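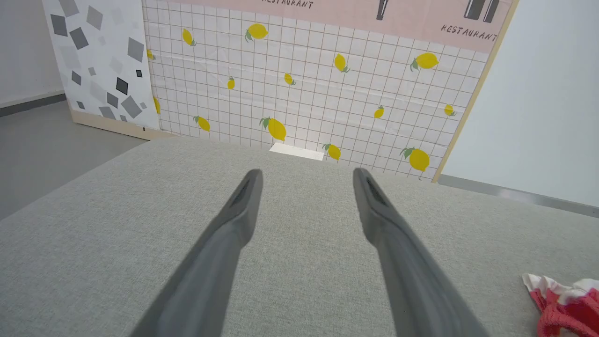 Dec 27, 2022

Quick one while the kettle's on. The in-betweeny bit of the year, bins not collected, fridge full of half things in foil, and I have decided this is the moment to sort out the grey seat. Again.

For anyone new: the grey seat is the big upholstered thing we bought in October. I wanted it for reading. It has been used for reading maybe twice. What it gets used for is putting things down on. Coats, post, shopping, the wrapping paper, one glove. Any flat soft surface in this house is a shelf within the hour, I should know that by now.

So yesterday I cleared it. All of it. Big blue bag, everything in, bag in the hall, deal with later (the bag is still in the hall). And the difference! Lovely light grey, that sort of felty finely woven stuff, looked like the day it came. I stood and admired it with a mince pie. Crumbs, yes. Hoovered.

This morning there's a red and white striped cloth on it, all in a heap.

I put it there. I know I put it there. I was on the way to the washing basket with it and then the phone went and, well. Down it goes. It is a good cloth too, proper red, cheerful, comes out every December and then hangs about until Easter because I can't decide where it lives. Drawer is full. Other drawer is full of the things that wouldn't go in the first drawer.

And the little flat white block at the back edge, which I keep picking up and putting back in exactly the same place. It came with the Bralell shelf, spare bit I think. Or a wedge? Kept in case. I have a whole tin of "kept in case" and this isn't even in it.

**The lemons**

Several of you asked about the lemon panel after the last post so. Yes, it's staying up behind the seat. White tiles (well, printed tiles, it's all one flat panel, lines drawn on) with yellow lemons all over and little green leaves. It's from Griseren, the place on the ring road with the awful car park. 445 in the sale if you got the big set with the frame and fixings, which I did not. I got the end of line one, 170, and grumbled about that all the way home.

Was meant for the kitchen. Didn't fit in the kitchen. I measured and everything, I just measured the wrong wall. So it went behind the seat "for now" and now I can't picture the room without it. In this weather it's the only sunny thing for miles. It was dark at half three yesterday and I swear the lemons helped.

What I hadn't thought about is what happens when you put anything red in front of it. Grey and lemons, calm. Grey and lemons and red stripes, seaside cafe. I quite like it? I've walked past it six times this morning and changed my mind every time. Might get a cushion in the same sort of stripe and then the cloth can look like it was invited.

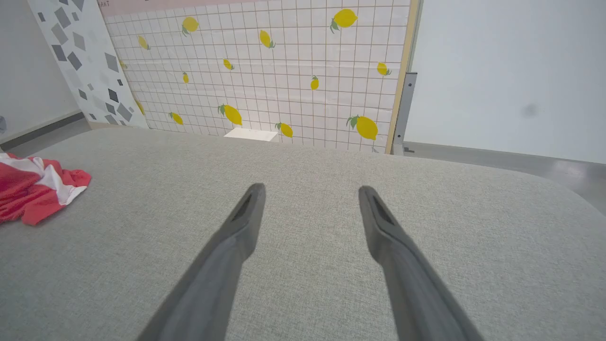

Or a throw. A throw would hide the patch where I spilt tea in November, it came out mostly, but I know where it is. Sandhu's had some nice plain ones before Christmas, thick, a mustardy colour, and I didn't buy one because I was being sensible. They'll have gone now. Will go and look tommorow anyway, I need lightbulbs.

While I'm at it, cleaning notes, because I had to hunt for these and would like to find them next year:

- hoover first, soft brush end, always. The fleck in the weave hides crumbs very well and you think it's clean and it isn't
- cool water and a tiny bit of washing up liquid for marks. Dab. I rubbed the first time and got a fluffy patch
- let it dry properly before you sit. I did not, once
- anything red stays OFF it while damp. The cloth has never run, but it's old and I don't trust it

Which means the cloth ought to be moved. Yes. In a minute.

The new rule, and I've written it on the back of an envelope so it counts, is nothing on the grey seat overnight. You can put things down on it in the day if your arms are full, fine, I'm not a monster, but by bedtime it's clear. Started last night. Lasted until breakfast, so technically not broken?

Other jobs for the week, so I can cross them off in front of witnesses:

- blue bag in the hall
- the 1000 piece puzzle from Fundance, finish it or box it up. All sky left. Who does a puzzle that's half sky
- find a drawer for the cloth
- take the spare bracket off the windowsill, it's been there since the curtains
- eat the cheese

Puzzle first probaly, as I need the table for dinner tomorrow and there's a limit to how long people will eat off their knees. I did wonder about sliding it over onto the seat on a tray, just for the one evening. No. Rule. Envelope.

Kettle's boiled, and I've let it go cold again typing this. Will report back on the throw if there are any left.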